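Sasano Hand-Held Gripper Kit, Rev 3
Updated 11/18/20

The Sasano is a gripper you hold in your fist and squeeze. We built the first one at the Irninness shared workshop because we wanted to show an arm how to pick things up without having to drive the arm, and we liked it so much that we kept going — now it's a kit, and you can put one together in an evening!

What you get
Printed shell in white or gray
One pair of soft black fingertip pads with a textured grip face
Marker cube with printed stickers
Camera bracket and 30 screws (there are spares)

Specs
Jaw opening: 125 mm
Build time: 60 minutes for the shell, longer if you print your own
Fits: Skatia arm mount, Baptiste wrist plate (adapter sold separately)

The camera is not included. Any small module with a wide lens will do, and the bracket has slots so you can slide it until the pads sit where you want them in the view.

Pads and cups
The soft pads are my favorite part of this revision. The old hard ones skated all over anything smooth, and clear plastic cups were the worst of the lot.
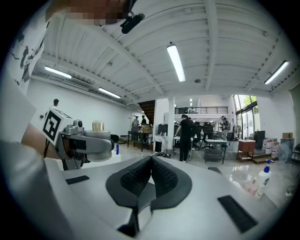 Start with light stuff and squeeze slowly. The pads give a little before they grip, and after a few tries your hand learns where that point is. Wipe them with a damp cloth when they get dusty, and skip the alcohol, which dries them out.

Rev 2 owners can order the pads alone — they snap right onto the old jaws. The next batch of gray shells ships in January.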